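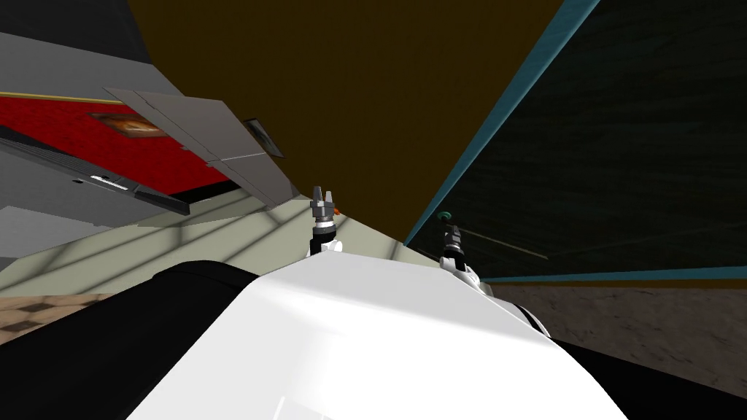 Waymarker discs for the Devthorpe old town walk, 25 December 2021. Yes, I'm in the shop today, the kids are asleep in front of a movie and I wanted to get the color question written down while it's in my head. We've been going back and forth on whether a disc the size of a jar lid can be spotted on a sooty wall, and I'm now firmly on the side of yes if it's orange. Look at that tiny orange speck beside the left gripper: it's hardly anything, and it still shows up against the dark behind it. So orange for the route discs. Then green for the places where you can go inside, and I'd like those plain and round like the little green knob near the other gripper's fingers, no arrow, no lettering on the face. Godfrey wants arrows on everything. Godfrey, if you're reading this, we'll talk!

Route as it stands: nine stops, starting at the Piltach Gate, up Cooper's Stair, past the customs house, and ending at the lighthouse cottage where the tea is. I walked it again with Neema last week at visitor pace (meaning we stopped for every cat) and two places still lose people. One is the bottom of Cooper's Stair, where there's a very inviting alley on the left that goes to somebody's bins. The other is the far side of the fish market, where you come out between two parked vans and have no clue which way the water is. Both need a disc you can see before you reach the decision, so I've moved them back toward the walker on the plan. Old positions are in pencil, new ones in ink.

Test pieces. I have three offcuts of the recycled slate board and one piece of enameled steel from Liepiņa. The steel is gorgeous. It's also going to ring like a dinner bell every time a kid flicks it, and the clips they sent don't sit flat on rough stone. I packed one out with a rubber washer and that helped, but the washer squeezes out at the edge and looks like chewing gum. Try a thinner one. The slate board takes paint well once you've keyed it with the coarse pad. First coat of orange went on streaky over bare board, second coat over gray primer went on like butter. Primer every time, then. Note for Khang: the primer tin with the bent lid is the good one, the other has skinned over.

Drying has been slow with the heat off. I've left the slate pieces on the rack by the window and I'm not touching them till after the holiday, however much I want to.

The bell tower text. The panel for stop 6 has to say how many steps there are, because people ask at the bottom and then sulk at the top. Gitau counted 138 going up. Kanini's draft had a different number copied off an old postcard and we're going with Gitau, who did it with a clicker and a sore knee. I also want a line about the landing halfway up with the bench, as my mother-in-law would never have gone up at all if I hadn't promised her the bench. The view line needs work. "Breathtaking" is banned from all panels, I put it on the whiteboard.

Customs house: the date over the door is 1744, and the leaflet from the Prareck Hotel says something else. I stood under it with binoculars and I'm happy with the 7s and 4s. What I'm less happy with is our sentence saying the whole building is that age. The back half is obviously later (different brick, different windows, even I can see it). Changed our wording to "the front of the house is dated 1744" and left it there.

Fixing to the walls. Piltach Gate is protected, so nothing gets drilled there, full stop. We'll use the freestanding post, and the post needs a heavier foot than the one I made in May, which rocked if you leaned on it, and everyone leans on it. I've drawn one with a wider base and a lip so a wheelchair footrest won't catch. The customs house owner has said we can use the mortar joint by the downpipe. Short screws, plugs in the mortar only, and I'll do that one myself.

Cooper's Stair is steps all the way, so we still owe people a level route between stops 2 and 3. Neema thinks Rope Lane works. I pushed the shop cart up it loaded with paving samples and it was fine until the cobbled bit at the top, which shook one of the samples clean off. Going to try the long way by the library instead. It adds a few minutes but it's smooth and there's a bakery on it, so I don't expect complaints!

Still to do:
Cut the remaining blanks, orange first, green when the right paint turns up.
Ring Liepiņa about flatter clips.
Thinner washers.
New foot for the gate post.
Ask Kanini to shorten the fish market panel, it's lovely but it's twice as long as the others and you'd be standing in the van lane to read it.
Library route with the cart, loaded.

Movie's over, I can hear them upstairs. Brushes are in the jar, rack by the window is wet paint, please don't lean on it.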